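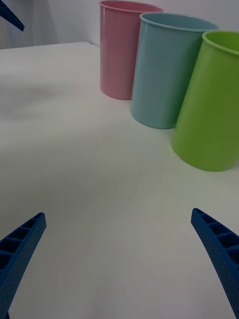
Does a song need to be recorded to last?
Plenty of songs have lasted for generations on nothing more than people singing them to each other, and I think a few of our best young musicians would be better off if they remembered it.

I have been turning this over since December, when I went to hear Hiba Azar sing in the back hall of the Dornberg library. If you don't know her work, I can't send you a link, and that is more or less my subject. She has been performing for seven years and has never released a thing. There are no singles, no videos, and no little clips of her laughing in a studio with headphones around her neck. She sings wedding songs she learned from her grandmother, mixed in with songs of her own that borrow from gospel and old radio pop, and when the evening is over you carry home whatever you managed to hold on to.

I managed to hold on to quite a lot, as it happens. I had one chorus in my head on the drive home and was still humming it over the dishes the next night, getting the third line wrong every time (I have since been corrected by Anas Twal, who plays the oud for her and is very patient with people like me). I can't remember the last time I worked that hard to keep a tune. When a song is sitting in my phone, I let the phone remember it for me.

Now, I should be fair to the other side, and the other side in my life is usually Sang-wook Koo. He runs Getden, a small label that has done more for local musicians than any grant I know of, and he thinks I am being sentimental. We had it out over soup one evening. His point is that a young artist without a recording is asking to be paid in applause. A record gets you the festival booking, and the festival booking gets you the van, and the van gets you out of town. He also pointed out, kindly, that I own several hundred records myself and would not give up a single one of them. All true! I grew up on my father's albums and I would be a poorer person without them.

But I notice that the musicians I talk to now are asked to record before they have anything settled enough to record. Raed Zein, who drums and sings and writes very funny, very sad songs about his uncles, put out 5 tracks last year because he was told he needed something for people to find. He doesn't play any of them anymore. He had been performing them for maybe a month when he went into the studio, and then they kept on changing the way young songs do, and the people who came to his shows wanted the early versions they had heard online. He told me he felt like he was covering himself.

That seems to me a real loss, and an easy one to miss. A song sung in front of people for a couple of years gets its corners rubbed down. The verse that never worked gets dropped. Somebody's aunt comes up afterward and says her mother sang it a different way, and the different way is better. Elfriede Pichler, who taught choir here for most of her life and still fills a room when she opens her mouth, likes to say she has never sung the same hymn twice, and she means it as a boast.

I'm not asking anybody to smash the microphones. I'd just like us, the people who buy the tickets and write the little articles, to stop treating the recording as the proof that an artist exists. Up to 300 people have squeezed in to hear Hiba at the Nseir center on a good night, and I still get asked whether she is "doing anything with her music." She is singing it. She has brought grandmothers and their bored grandsons into the same row of folding chairs and had them clapping on the same beat, more or less.

She may make a record one day. Anas tells me she has been talking about it, slowly, and if she does I will be first in line with my money out, and Sang-wook can tease me about it for as long as he likes. I only hope she waits until the songs feel ready to her. In the meantime she's singing at the Brernard again in the spring, and I intend to get there early and learn that third line properly.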